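Workshop tips: before you record examples for a kitchen arm

Surance says its trainer will learn a shelf job from 57 runs. I have my doubts. We kept 880 at the last tidy-up and threw out more than that, and ours still fumbles. If you must have a go, these are the habits I would keep.

Start in simulation. It costs nothing when the arm hits the wall. It also flatters you, so don't brag about the score.

Pick one job and write it down in a single line. "Move the block along the shelf" will do. "Help in the kitchen" will not.

Move things between runs. A bottle that never shifts teaches the arm where that bottle was on the day. Swap left for right, pull one forward, leave the bread somewhere silly.

Keep the fumbles, but label them. Salim Rashidi bins his on the spot and I think he's wrong. We've argued over it since December.

Stop after 14 runs and have a cup of tea. Tired hands make jerky paths, and the system will copy every twitch.

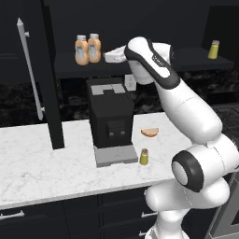

High shelves want extra runs, more than the counter does. The reach is awkward and the wrist tends to come in at a poor angle. Record those first, while you still care.

Check the files the same day. Kwan's recorder saved me a whole afternoon of blank ones without a murmur.

As for buying ready-made sets, I tried one from Avow. Same kitchen, same lighting, same cautious operator throughout. I'd want my money back.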